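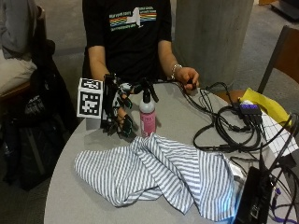

Angharad Gethin replied:
Before you blame the controller, swap the hub. We had the same dropouts on the Wogan gripper and it was power every time.

Ebere Olaniyan replied:
I've heard "it's the hub" on every ticket I've opened this year, so forgive me if I want numbers first. Same spray bottle grasp, same glove, two grippers driven from it:

Orka two-finger: 60 tries, 13 with a stall in the finger stream
Fistbridge three-finger: 60 tries, 41 with a stall

If the hub was starving the glove, both should stall at the same rate. The glove has no idea which gripper is listening. The Fistbridge driver does, and it polls a lot harder.

Prasex support says the three-finger model is "fully matched" to glove input. Matched to what? The thumb still closes late on anything with a trigger head, and their setup guide only shows a plain cylinder.

Angharad Gethin replied:
Fair, but were both runs on the same port? And was the marker cube tracking the whole time? Ours would lose the hand pose when the wrist rolled and the log called it a finger stall.

Ebere Olaniyan replied:
Different ports. I'll give you that one. Pose log is clean for the Orka run. For the Fistbridge run I only kept the finger channel, so I can't rule it out.

Reran the Fistbridge with the glove on its own powered port and both logs on. Stalls down to 13 in 60, same as the Orka. Late thumb is still there, delay of 80 ms against the other two fingers.

So the port matters more than I wanted it to. I'm not ready to call it the hub until I put the Orka on the bad port and see it go wrong too.

Status: open
Split: thumb delay moved to its own ticket, assigned to Prasex
Next: Orka on original port, 60 tries, pose log on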